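Selling the record collection, part two

In the last post I said I would write again once the records were gone. Most of them are, so these are my notes on how I did it.
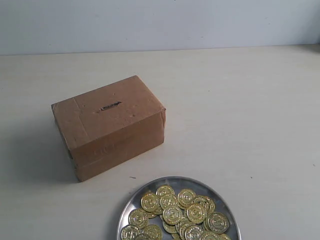

What I started with

1,181 records, nearly all LPs, with a shelf and a half of singles that I left out of the count. My uncle bought most of them between high school and his retirement, and I added the rest. They came to me when he moved into the apartment in Gunitz, and they sat in my spare room for six years. I played maybe thirty of them in that time.

I kept 58. I had meant to keep a hundred, but once I made myself put each one on before deciding, the pile got smaller. A lot of what I thought I loved I only liked the cover of.

Making the list

This took all of December. I typed every record into a spreadsheet with artist, title, label, catalog number and condition. The catalog number is the important column. It's on the spine and again on the label in the middle, and sometimes the two don't match, which means somebody put the wrong disc in the sleeve at a party decades ago. I found eleven of those. Four of them were swapped with each other, so that was satisfying.

Grading was harder. I was too generous for the first two shelves and had to go back and redo them. What worked was a desk lamp held low to one side, so the light ran across the surface. Marks that don't show under a ceiling light show up right away. I graded sleeves separately and didn't try to be clever about it: good, okay, or split.

Getting prices

I wrote to three dealers. One never answered. One offered a flat price per record without looking at the list, and it was low. The third was Uthai Meesuk, who runs Meesuk Records over in Avedham. He asked for the spreadsheet, took a week with it, and sent it back with a column of his own.

His offer was for 369 records only. He told me plainly that the others would sit in his bins until he got tired of them and that he would sooner not pay for the privilege. I appreciated that. The price was less than I'd get selling them one at a time online, and I took it anyway. I've sold things one at a time before and I know what my evenings are worth to me.

He came with a van at 8 in the morning and was gone before 10. He checked one record in ten against my grades and only disagreed on two.

The rest of them

That left a lot of easy listening, a lot of opera in box sets, and more polka than I can explain. The Lornard library sale took the opera. Valquíria Rangel, who I used to work with, took most of the easy listening for the dances she runs, and she has been sending me the names of songs that went over well. I gave her the good carrying crates too and slightly regret it.

The polka is still here. If you live nearby and want it, write to me. You'd have to take all of it.

A few things I would do differently

I'd wash them before grading. I did it the other way around, and some that I had marked down for noise only needed cleaning. I probably lost a little money there.

I'd pack smaller. A box of fifty LPs is already heavy, and I filled some with eighty and then couldn't get them down the stairs without unpacking half.

I would also have asked my uncle more questions while I was typing. I called him once or twice a week about odd ones, and he remembered where he bought nearly all of them. There was a department store with a listening booth, and a man who sold imports out of his garage. I wrote some of it in the notes column and didn't write down the rest. He says he isn't sorry to see them go. He did ask for one back, a piano record with a torn sleeve, so it's 57 on my shelf now.

The spare room has a bed in it. Part three will be about the turntable, which hums, and which I'm hoping to fix myself.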